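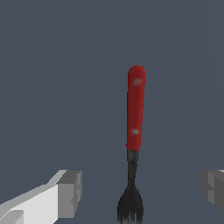

Forks, Mostly, and a Very Patient Simulator

It has been a while since I wrote anything here, and a few of you have been kind enough to ask whether I'm still fiddling with my grasping project. I am! More than ever, and my tea goes cold beside the keyboard most evenings to prove it.

For anyone new, I'm trying to teach a simulated arm to pick up everyday things, and to do it by showing it a lot of attempts and letting it work out the pattern. The project is called Sostalura (Bhavana Iyer came up with the name over lunch and refuses to tell me what it means). There is no real arm anywhere in my apartment, only a computer that hums and a folder that keeps getting bigger.

The folder is what I want to talk about, because I spent the winter thinking the learning part would be hard and the collecting part would be dull, and I had that pretty much backward. The learning part is mostly waiting. The collecting is where you have to make up your mind about things. What counts as a good try? Does a fork gripped by the very end of its handle count, if it stays put? Toon Van Loon and I went back and forth on that one for days, very politely, and in the end we decided to keep it and give it its own label, which I suspect is how most arguments about labels get settled.

I had started with mugs, like everybody does, and then a friend said that silverware would be more interesting. Oh, it is. A fork is long and thin and has very little to hold on to. If the fingers come in a touch too far to one side, one of them gets there first and simply shoves the thing away before the other has arrived. In my simulator a shoved fork goes spinning off into the gray like something lost from a spaceship, and I have to reset and begin again. I've grown quite fond of watching them go, but a folder full of drifting forks teaches an arm very little about holding one.

So I changed how I record. Each attempt now gets saved from two places, one view close in by the fingers and one from farther back that takes in the arm. 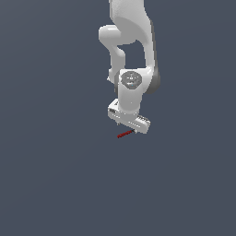 With both of them side by side I can sort attempts much faster, and I'm less likely to fool myself. The close view is lovely for judging how the fingers are lined up before they shut. But I had marked a whole batch as good on the strength of it, and when I went back with the wider view, quite a few turned out to be hanging by next to nothing. Out they went, into a second folder called "nearly."

I should say a word in defense of that second folder. My first instinct was to throw the failures away, and Bhavana talked me out of it. A learner that has only ever seen things go well has no idea what going badly looks like, she said, and I've come around to her way of thinking. The total stood at 1,756 attempts last night, keepers and nearlies together, and I add about 50 on a good evening. A good evening is one where I don't decide to rename all the files.

The other thing I've been doing is nudging the starting position a little each time. I was lazy about this at first, and the arm got wonderfully good at one exact fork in one exact spot, and hopeless if I moved it by the width of a thumb. Now the fork gets a fresh tilt and a fresh place before every attempt. It makes for a messier folder and a slower evening, and my success rate looks much worse on paper, but I trust it more.

Next up is spoons, if I can stop tinkering with forks. Toon wants to try a whisk, and I've told him he can have his whisk in July.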